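**Effects of a two-arm handling station on staff work at a returns packing line**

Student project report, group 4
Ayanda Baloyi, Kagiso Hlongwane, Faustino Contreras
Supervisor: Aslak Lunde
June 13, 2020

## 1. Background

Fivomgate processes returned household textiles for online sellers. Returned items are unpacked, checked for damage, refolded, bagged and sent back to stock. Until last December all of this was done by hand at the Surdale site, by 11 people on each shift. Management then began a trial in which robot arms take over part of the handling. The trial is run under the internal name Zelar.

Our task was to describe how the work of the packing staff changes when this station is used. We did not measure the technical performance of the arms, except where it affects what a person has to do.

## 2. Method

We visited the site on six days and observed 40 handling cycles at the station, along with the manual line next door. We interviewed all 11 people on the day shift and the shift lead, Sizwe Kekana. Interviews were held in the break room without management present. Notes were typed up the same day and sorted by topic.

Two limits should be stated. The trial handles a small share of the returned goods, so the effects we saw may be different at full volume. The staff also knew that we were students and that the report would be read by the company.

## 3. The station

The station is a table with arms mounted at the edge. It handles two kinds of item, paper bags and small towels or cloths. Items go into or come out of a plastic box on the table. A worker sets out the items, starts the cycle and stays within reach of the emergency stop.

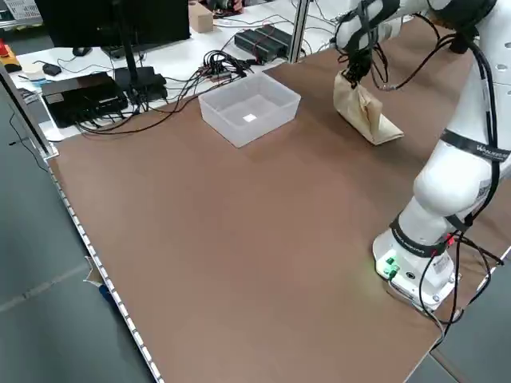 *Figure 1. Handling of a paper bag. Plastic box on the table, emergency stop at far left.*

Paper bags were the simpler item. They keep some of their shape when lifted, and staff described the bag cycles as easy to leave alone. A poor grip near a fold can crease the bag. At Fivomgate a creased bag is not used for shipping, so the worker has to inspect each one afterward. This inspection did not exist on the manual line, where the person packing would notice a crease without a separate step.

Cloth is harder. A towel has no fixed shape, and a grip on one layer may or may not bring the others with it. Staff told us they soon learned how to lay a towel so that the arm would pick it up cleanly. The written instructions do not cover this. Three people showed us three different ways of doing it, and each believed theirs was the standard one. 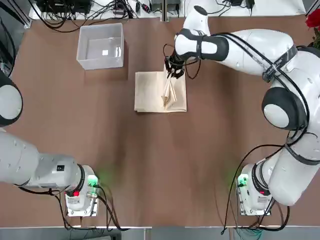 The practical result is that folding skill is still needed, but it is used earlier. On the manual line a worker folds at the end, just before bagging. At the station the folding is done first, and the quality of that fold decides how much correction is needed later.

## 4. Findings

### 4.1 Physical load

Most of those interviewed reported less strain in the wrists and shoulders on station days. Some reported more strain in the lower back, which they linked to standing in one place. The manual line involves walking to the racks and back. The station does not.

### 4.2 Attention

Waiting was the most common complaint. A cycle is too short to start another task and too long to feel like continuous work. Hlongwane's notes from the second visit record a worker sorting labels between cycles, a habit that others later took up. Kekana has since made label sorting an official part of the station role.

### 4.3 Responsibility for errors

When an item is dropped or damaged, the log asks for the name of the person at the station. Several workers objected to this. They had no influence over the grip, and felt the log should separate setup errors from arm errors. The log has a free text field of 200 characters, and we found that it was mostly left blank.

### 4.4 Training

The supplier, Mtshali, gave one training session at the start of the trial. People who joined the rotation later were taught by coworkers. This explains part of the variation in how towels are laid out.

## 5. Recommendations

1. Add a section on cloth placement to the instructions, written with the day shift.
2. Split the error log into setup and handling.
3. Limit time at the station to half a shift.
4. Provide a standing mat and a high stool.
5. Repeat the Mtshali training for everyone in the rotation.

Items 2 and 3 were discussed with Kekana. Item 3 can be done with the present staffing. Item 2 needs a change to the stock system, and no date has been set.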